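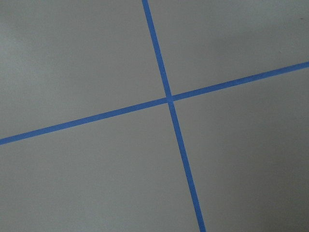

Two strips of blue tape crossing on a grey surface.

Lillitz Rental Listings - README

Last touched in August. If you are reading this in a later August, assume the rents have gone up.

What this is

A cleaned-up table of apartment and house rental listings from two towns, Lillitz and Dramadley, plus the strip of new construction between them that agents call Omton and residents call "out by the storage units." One row is one listing, as it was advertised. What the tenant ended up paying is a different number, and we don't have it.

Si-eun Yeom started the table while looking for a two-bedroom. She found one. The table kept going anyway, and Daichi Ueda now does most of the cleaning, which is to say most of the complaining.

What's in the folder

listings.csv - the main table, 15 columns
fees.csv - one row per fee, joined on listing_id
areas.csv - the 7 area names we settled on and every spelling that maps to them
notes.txt - Daichi's running log, lightly edited for language

Columns that need explaining

rent_month: The advertised monthly rent in dollars. If a listing gave a range, we kept the low end here and put the high end in rent_high. Listings that said "call for price" are blank. We did not call.

beds: Whole numbers. Studios are 0. A "junior one-bedroom" is also 0, whatever the leasing office feels about it. Dens, nooks, flex spaces and bonus rooms don't count as bedrooms unless the listing mentions a door.

sqft: As advertised. Two identical units in the same building can differ by a closet's worth of floor, depending on who typed it in. Treat small differences as mood.

parking: One of none, street, lot, garage, or unclear. Street means the listing claimed street parking as an amenity, a thing listings do.

pets: yes, no, cats, or ask. There are no listings that take dogs and refuse cats. If you find one, please write to us, we'd like to see it.

avail_text: The availability wording exactly as posted, including "now," "soon," and "NOW!!" Don't try to parse this as a date. Daichi did, and lines 6 through 70 of notes.txt are the result.

heat_incl: yes, no, or blank. Blank means the listing didn't say. It would be reasonable to read that as no, but we left the guess to you.

Fees

Fees get their own file because they outgrew the main one. The fee_name column keeps the landlord's wording and fee_type sorts it into 6 groups: application, move-in, pet, parking, trash, and other. "Other" is the largest group. It contains the lifestyle fee, the package fee, the package locker fee (a separate fee) and something called a community contribution.

Fees marked refundable = yes were described that way in the listing. Whether anybody got the money back is outside the scope of the data.

The Iwasaki problem

Listings managed by Iwasaki show up more than once. The same unit gets reposted under a new title every week or so, usually with a new adjective. We merge reposts when the street address, unit number and beds all match, and keep the earliest rent. If the unit number is missing we leave the rows alone and set maybe_dup to 1. Filter on that column before you compute an average, or you'll conclude that half of Dramadley is one very sunny third-floor walk-up.

What not to use it for

Please don't use it to set a rent. Asking prices lean high, the nice cheap places go by word of mouth and never reach us, and Omton is overrepresented because new buildings advertise constantly.

It's also a poor guide to whether you personally should rent or buy. People have asked. Si-eun's answer is that she rents and has opinions about both.

Removed on purpose

Names, phone numbers and email addresses of landlords and agents are gone, and so is the free-text description, which tended to have all three hidden in it. Street addresses are cut down to the block. We dropped rooms in shared houses too - the terms varied too much to line up in columns.

Known problems

- Some Dramadley listings before the area cleanup are still tagged Lillitz. The river is the boundary and people lie about the river.
- rent_high is sometimes lower than rent_month. These came that way.
- A basement unit has sqft of 7. We suspect a typo but haven't seen the basement.

Corrections

Send the listing_id, the column and what you think it should say. Daichi reads corrections in the evening, after 6, and fixes go in with the next update. Corrections that consist of "this rent is insane" are appreciated but can't be merged.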